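3.2 Test items and surface

The soft-food portion of the study used small baked items with a pale body and an orange-red top layer. Items of this kind were chosen for their crumb, which deforms under light pressure and recovers slowly, and for a top layer that differs clearly in color from the sides. Each item was placed singly on a plain white table — with nothing laid beneath it — so that crumbs could be collected and weighed after handling. Figure 4 gives two views of an item on this surface.

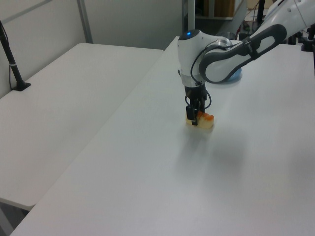
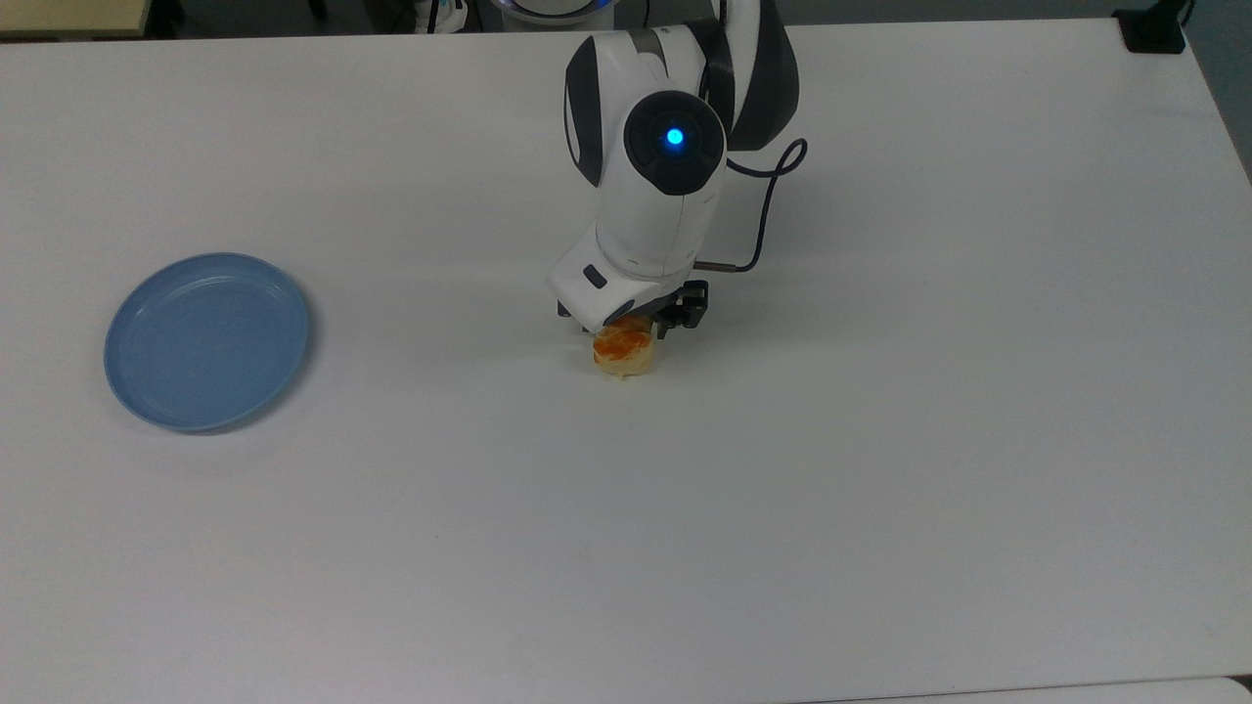 Figure 4. Small pale yellow item with orange-red top layer at the white table, two views.

Side height was recorded before and after each trial, following the procedure set out by Mfinanga for the Vuvico samples. The full set comprised 3464 trials, of which 1000 were reserved for the comparison with the firmer Orkberg loaf reported in Section 4. Items with a visible split in the side wall before handling were set aside and do not enter the totals. Loss of the top layer was scored separately from loss of crumb, as the two did not vary together in the earlier Ghorbani series.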